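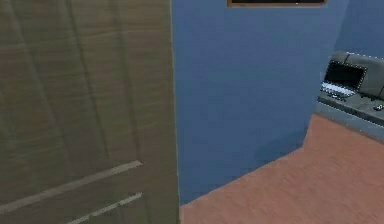
Liam Dunne said the wrist camera was never going to settle it, and that if she wanted to know which controller was better she should look at the force numbers and go home.

Tamsin Halvorsen told him she had looked at the force numbers. She had the earpiece in one ear and was eating crackers out of the sleeve. It was twenty past seven and the air conditioning on the second floor of Pruitt had gone off at six, the way it did every night in July.

"And?" Liam said.

"Iser pulls softer. Grevine gets more doors open."

"So write that down."

"It's written down."

He was driving. She could hear his turn signal. He asked what the problem was, then, and she said she didn't know yet, and he said he would call back when he was off the highway.

The two controllers had each been given 1,000 doors. It was the same arm both times, with the same gripper and the same simulated apartment, and the sun never moved in it. What changed was where the base was parked, how heavy the door was, and how much the hinge dragged. A run counted as a success if the door got past 40 degrees and the gripper let go of the handle without hitting anything. Grevine had the better score by a wide margin. Iser would start the door moving, and then in a good many runs it would stop, hold, and wait for the clock to run out.

The people at Proltham, who were going to put the thing in residential care buildings, wanted a recommendation by Thursday. They had asked for one page.

She had been going through the Iser failures since lunch. She had the list sorted by how far the door got, and she opened them in order, watched each one at double speed, and typed a word or two in the last column. Slipped. Slipped. Bad grasp. Stopped. Stopped. After the first hour she had quit typing the whole word and was putting S for slipped and T for stopped. There were a lot of T's.

Run 2,461 was a T. The numbering was from the start of the project, so it included all the runs they had thrown out in the spring when the hinges were set up backward. In 2,461 the door swung partway and held, with the blue wall behind it and the gray sofa off to the right with the laptop open on the seat. She had seen that sofa so many times that week that she had started to have opinions about it. She thought it was too low.

She let the run play to the end. Nothing else happened in it. She wrote T and then sat there with her hand on the mouse.

She pulled up the same door under Grevine. The settings were identical, down to the hinge drag. Grevine opened it in four seconds, let go, backed off, success. She put the two force plots next to each other. They were nearly the same for the first second and a half. Then there was a bump in both, a small one, at the same angle. Iser felt the bump and quit pulling. Grevine felt the bump and pulled harder until it went away.

She checked the hinge file. Nothing in it would make a bump there.

It took her until almost nine to find it. Someone had left a collision shape on the floor behind the door, a box the size of a shoebox with no surface assigned to it, so it never drew. It was in the room model and had probably been in the room model since before she was hired. In some of the base positions the door had to be opened far enough to reach it, and in the others the arm came at the door from the far side and cleared 40 degrees before it mattered. The box was light. If you pushed, it slid.

She called Liam instead of waiting.

"There's something behind the door," she said.

"In the building?"

"In the sim. There's an invisible box. Iser's been stopping when it touches it."

He thought about that. He was home by now, and somebody was running water near him. "So take the box out and rerun it."

"I can do that."

"Then Iser's numbers come up and it's a fair test. You'll have it by the morning."

"It stopped, though," Tamsin said. "It hit something it couldn't see and it stopped. The other one shoved it across the floor."

"It's a box."

"It's a box in our apartment."

The water shut off. He said the test was for opening doors. They had written the test together, he said, and she had signed it, and it did not say anything about boxes. If she wanted a test about what was behind the door, she could propose one, and he would even back her, but it wouldn't be done by Thursday and Proltham wasn't paying for it. He didn't say any of this in an unkind way. He asked if she had eaten.

"Crackers," she said.

"Go home, Tam."

She stayed. She copied the room model, took the box out of the copy, and queued both controllers on the full set. The estimate came up as five hours and change. Then she went back to the original model, left the box in, and wrote a short script to pull out only the runs where the door had touched it. For each one it would list how far the box ended up from where it began. She ran it for Iser and then for Grevine, and saved both columns in the same file.

The page for Proltham had a heading, a table with empty cells, and a line at the bottom for the recommendation. She made the font one size smaller. Under the table there was now room for a second, narrower one, and she typed its heading three ways before she kept "Movement of unseen object, by controller."

She sent Liam the draft at 9:50 with the table cells still blank. He wrote back that the font was too small. A minute later he wrote again and asked what units she was going to use for the box.

Centimeters, she typed, and went to find her shoes under the desk.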